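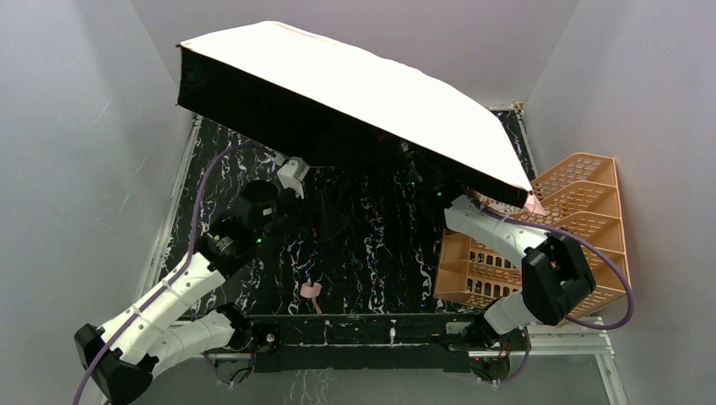

Figure 2. The two-arm cell seen from the fixed camera, with the large overhead panel across the upper half of the view and the orange organizer at right.

4.2 Comparing the camera views

We ran the gripper comparison in the Dulstead cell, with the same two arms throughout and only the fingers changed between blocks. The first set, which we call Briltum, has short stiff fingers. The second, Engström, has longer fingers that give a little at the tip. Each set completed 400 pick-and-place attempts under the same controller, and every attempt was recorded by the fixed camera and by the cameras on the arms.

What excited us most came out of the camera side of the study. As Figure 2 shows, the panel hides much of the tabletop from the fixed camera, and the right gripper lies mostly in the shadow of the panel's side wall. The left gripper is easier to find, yet its dark fingers are hard to separate from the glossy black marble pattern. The small pale pink object near the front of the table, by contrast, stands out very well. A policy trained on this view alone has good information about that object and rather poor information about the fingers that should close on it!

Adding the wrist views changed the ranking of the two finger sets. With the fixed camera alone, Briltum came out ahead, and we had been ready to report it as the better choice. With all views available, Engström caught up on the small parts and passed it on the organizer task, where the fingers have to work close to the slots and dividers. We repeated the organizer block on a Monday with Zdzisław Czarnecka at the controls, and the order held.

Cable routing also deserves a mention. The purple cables follow the outside of the arms, and the loop on the right arm sweeps out in front of the organizer – a wide loop leaves room for the elbow but takes up space in the fixed view. We kept the routing the same for both finger sets. The Stoltosberg controller logs joint positions separately, so those records do not depend on what the cameras could see.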